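Driltard Gripper Trials -- Gallery

Skip to pictures | Notes | Contact

We spent part of June comparing two grippers on the same arm in the Trorkau test kitchen. One was the Vinuseck two-finger gripper with flat pads. The other was the Bakhtiari, which has softer fingers and a wider opening. Prasanna Sivakumar set up the controller, and Sumaiya Pathirana ran most of the trials. Both grippers used the same wrist mount and the same speed limits, so the numbers can be compared directly.

The full run came to 1,167 attempts. We threw out the ones where the arm stopped on a joint fault and kept 1,000 for the comparison. The Bakhtiari finished 93 percent of its kept attempts and the Vinuseck finished 82 percent. Most of the gap came from round items, which tended to roll out of the flat pads as they closed.
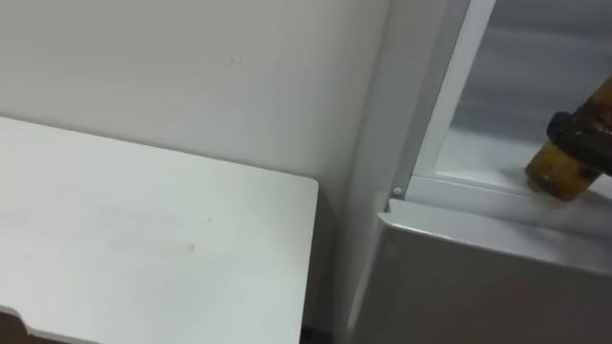 White surfaces gave us more trouble than either gripper did. With a white tabletop next to a white wall, the depth readings near the edge of the table were noisy, and the planner sometimes placed the corner too far out. Lakmal Gamage lowered the exposure and added a fixed model of the table. After that the corner stayed where it belonged -- at least until someone bumped the table and we had to measure it again.

Glossy panels were a separate problem. Reflections moved as the arm moved, and the camera software read some of them as edges. We ended up masking those areas by hand. It's slow work and we would like a better way to do it.

The finger pads on the Vinuseck were changed once during the trials. Ward Van Loon has the old pair if anyone wants to look at the wear. The Bakhtiari fingers were not changed, but they pick up dust and need a wipe with a damp cloth between sessions.

Trial logs and controller settings are available on request from Hauke Hamann.

Page updated September 20, 2022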